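Hekitz Notes
Home | Archive | Robots and other poor decisions

Two hands, neither of them mine

I have now spent a whole October moving kitchen things about by remote control. I am better at it than I was, and still worse than a toddler with a cold.

The idea is simple enough. I work the controls, the arms follow, and everything I do gets recorded so that Yensuk (our learning software, which has never once said thank you) can copy it later. The plan calls for 3000 recordings. By Friday teatime I had 119 I'd be willing to show anyone.
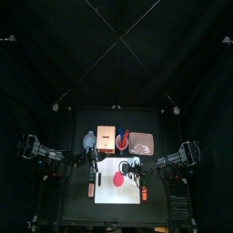 Most of the skill is in slowing down. My own hands know where a cup is without asking me. Through Grelladeck, the control software, I have to think about each wrist separately, and by four o'clock I'm leaning sideways in my chair as if that helps. I threw out 262 attempts for dithering alone. Yensuk learns dithering beautifully, by the way. It picked up mine in one evening.

The steel cup is my least favourite job. Both grippers have to come in together, or one simply bullies the other.
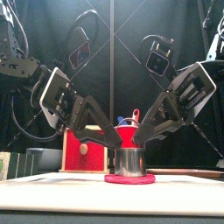 Both grippers at the steel cup, red coaster underneath.

I tried holding my breath for this part, which the manual from Lonuvden doesn't mention. It does suggest a break every hour. I read that bit in hour three.

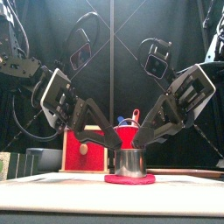
My sister asked why I couldn't just write down where the cup goes. I gave her a long answer about contact and timing, and she went to put the kettle on, one-handed, while looking at her phone. I've rarely felt so outclassed.

Still, some days the two arms move almost like they belong to the same person.

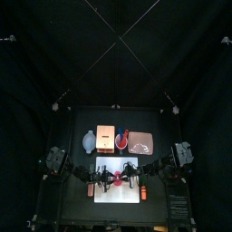

I've asked whether 2000 good ones might do instead. The reply was a thumbs up, and I've no idea which part it was agreeing with. Next week I'm lowering my chair and trying the cup again before lunch.

Filed under: robots, sore shoulders
4 comments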